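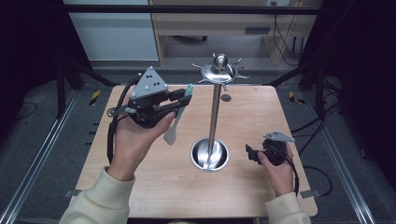
27/01/2018

Second week on the table. My hands are sore in a place they were never sore before, the soft part between thumb and first finger. When I packed orders it was the wrists and the lower back, so I suppose I have traded one for the other.

Did the hanging task all shift. Take the spatula, bring it to the stand, get it onto a hook, let go, back the gripper off, then take it down and start over. The target is 160 good ones for the day and I finished a little over. The software throws out any where the tool drops or where I move too fast, and it doesn't say which until the end of the block. Lost most of a block this morning to going too fast. Eight years on the packing line at Sureo taught me to go fast and now I am paid to unlearn it.

The mint green spatula is the one I like best. The handle is easy to pinch and it doesn't twist much if you take it in the right spot. The left hand is still the worse one. I am right-handed and I used to think that only mattered for writing. With the gripper on the left I have to think about which way the jaws point before every pick, and by the time I have thought about it I have already slowed down enough to pass.

The hooks are set close together. If you come in level you hit the one next door and the cap on top rattles. Best way I have found is to come in from a little above and lower it. I wrote that on a card for the evening person, who does the same station after me and has been leaving me notes too. Hers said to keep the cables outside the elbows. Good advice. I had been catching the left one on my sleeve all week.

Wore the cream fleece again. The heating in the back room goes off at two and they want the room kept the way it is, same lights, same table, nothing moved. On the line you warmed up by working. At the table you stand in one place and move your arms a foot and a half, and it's cold by three.

There was a meeting after lunch about the packing side. We all knew most of it. Line two goes over to the Zestent arms in October and line one stays as it is for now – "for now" was said three times. The people on line two can apply for table work, for returns, or for the new job of clearing faults on the arms, which pays better and means nights. A man from the old loading crew asked how many table jobs there would be. The answer was 6. He asked how many people were on line two and that number wasn't given, but we can all count to it by looking down the canteen.

I kept quiet. I already have one of the 6, or I have one until the spring, when they look at it again. It's an odd feeling to sit there with that. One of the women I used to pack next to asked me afterward what the work was like and I told her the truth, that it is easier on the back and harder on the head. You do one thing with a kitchen tool and do it over again, and the whole point is that it's done the same and also a bit different each time. She asked if I was teaching the machine to do her job. I said it was kitchen things this month. She said that wasn't what she asked.

I have thought about that on and off all evening. I don't know what the recordings go into after they leave us. They go to Negi, who run the training, and what comes back is a list of what to do more of. Last week it was more with the left hand. This week it's more where the tool starts at a steep angle. From the list I can tell what the machine is bad at, and so far it is bad at the same things I am.

The pay is the same hourly rate as packing, but the bonus is gone. On the line I could make a good bonus before Christmas. At the table there's no sense in paying by the piece if fast ones get thrown out, I do see that, but it still comes out of my pocket. I worked out what I'm short over a month and wrote it on the back page so I can raise it at the review.

What I do miss is talking. On the line we talked all day over the noise. In the back room it's quiet and I am the only one at my station, and if I turn my head to say something to the next table I lose the run. Two of us now take the break at the same minute on purpose.

The supervisor said the total for the station has passed 2315 since they set it up. They want another 700 before the stand gets changed for something else. I hope it's something with lids. I'm tired of spatulas.

Put my name down for the fault-clearing course anyway. It's four evenings and they pay for the bus. I don't want nights – I did nights at Prulutus when I was younger and I was no use to anybody – but I would sooner have the certificate and not need it. The form asked for experience with automated equipment and I wrote "two weeks, both hands."

Need to buy hand cream and a second fleece. Early start tomorrow, same task, first block all left hand.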